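Home | Recipes | Interviews | Pantry | About

Print this page | E-mail to a friend

"Don't Crowd the Onions": Talking Curry With Yogesh Tyagi
Posted in April, by R. Munasinghe

I got to Brokley a little before 9 in the morning, which I thought was early, and Yogesh Tyagi already had two pots going and a third soaking. He handed me a cup of tea so gingery it made my eyes water (I had seconds) and told me to sit on the flour bin.

Yogesh has been cooking at Staneo for six years now, and if you've eaten there you know the black dal. I've tried to make it at home more times than I want to admit and it always comes out thin, so that was my first question, before I even had my coat off.

"You're taking it off the stove too soon," he said. "Everybody does. The beans are soft, so they think it's done. Soft is the start! Then you go another two hours, low, and you mash some against the side of the pot."

I asked about cream and he made a face. He uses a little at the end, but he says most people pour it in to cover for the time they didn't spend. Butter he's more relaxed about. "Butter is butter. I'm not going to fight with you about butter."

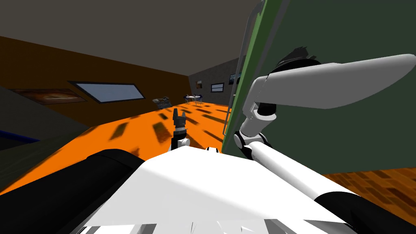
White arm, black and white elbow joint, green panel. Computer rendering.

We moved on to onions, and this is where he really got going. He learned from his aunt, who ran a lunch counter with 17 seats and would send a whole pan back if the onions were dark at the edges and pale in the middle. He still cooks them in small batches, with salt in early and a splash of water whenever the bottom starts to catch.

"Don't crowd the onions," he told me, twice, pointing the spoon at me the second time. "If they're piled up they steam, and then you get sweet mush. Sometimes you want mush! For the dal, no."

His spices come from Hollalico, whole, and he toasts the cumin every morning. I told him I buy mine ground and he was pretty nice about it. He said to smell the jar, and if I had to think about whether it smelled like anything, throw it out.

I wanted to know what he eats when he gets home. I was hoping for something grand and got toast. "Toast, green chili, cheese, under the broiler. My wife says it's a disgrace. She eats half."

There's a new menu coming later this spring, with a pumpkin curry he's still fussing over. He gave me a spoonful and I thought it was perfect, and he said it needed more tamarind, so he added some and gave me another spoonful, and okay, he was right. He's also thinking about bringing back the potato flatbreads, which went away when the old griddle quit on him.

I went home with a tub of the dal and ate it standing up.

Print this page | E-mail to a friend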